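Sturkura Completes Fleet Transition on Nollside Regional Routes

NOLLSIDE, 7 November 2004 - Sturkura, the regional carrier based at Nollside, has completed the replacement of its older turboprop aircraft and now operates all scheduled services with a single type, the Belard twin-engine turboprop. The last of the previous aircraft was withdrawn from the schedule at the start of November and has been returned to its lessor.

The Belard is configured by Sturkura with 59 passenger seats in a four-abreast layout at a pitch of 30 inches. One galley is installed at the rear of the cabin. The forward baggage compartment is accessible from the left side and can be loaded while passengers board through the aft door. Maximum range with a full passenger load and standard reserves is 1527 kilometers, sufficient for every route in the current network without refueling at outstations.

Line maintenance will continue to be performed at Nollside by the airline's own staff. Heavy checks, landing gear overhaul and propeller balancing have been contracted to Wallner, whose facility holds approval for the airframe and for both engine variants in service. The agreement with Wallner includes a shared pool of rotable components. Parts held in the pool include propeller control units, starter-generators, air cycle machines, main wheel assemblies and brake units. Sturkura retains a separate stock of consumables and cabin items.

Under the maintenance program, A checks are scheduled overnight and do not require an aircraft to be removed from the daily rotation. C checks will be grouped in the winter timetable, when two morning departures are suspended. Engine condition data is downloaded at Nollside after the final flight of each day and sent to Wallner for trend analysis. Exceedance reports are handled separately and reviewed before the aircraft is released for its next departure.

Flight crew conversion was carried out in groups. Each pilot completed ground school, simulator sessions and line training under supervision. Cabin crew received instruction on door operation, emergency equipment locations and the revised evacuation procedure. All crew members are now qualified solely on the Belard, and the mixed-fleet rostering rules have been withdrawn from the operations manual.

The scheduled turnaround time at outstations has been set at 30 minutes. This figure includes fueling, cabin cleaning and baggage handling at stations with one ground crew. At Nollside, where two parking positions are equipped with fixed ground power, the auxiliary unit will be shut down on arrival and restarted only if cabin temperature limits are exceeded.
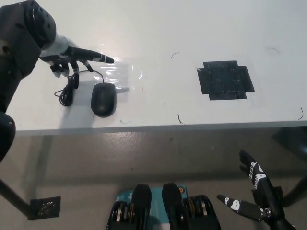 Published departure times are unchanged for the remainder of the winter timetable. Block times on the longer sectors are slightly shorter than before, and the revised arrival times have been entered in the reservation systems. Passengers holding tickets issued before the change do not need to have them reissued. Seat assignments made under the previous cabin layout have been transferred to the equivalent row where one exists. Passengers whose row no longer exists will be assigned a seat at check-in.

Cabin baggage dimensions have been revised to match the overhead bins of the Belard. Items exceeding the limit will be tagged at the aircraft door, loaded in the forward compartment and returned at the aircraft side on arrival. Checked baggage allowances remain the same.

About Sturkura

Sturkura operates scheduled passenger and mail services from Nollside to domestic and cross-border regional airports. The company also provides ground handling for visiting carriers at its home base.

Media inquiries should be directed to the Sturkura press office, Terminal Building, Nollside Airport. Cabin drawings and a current route map are available on request.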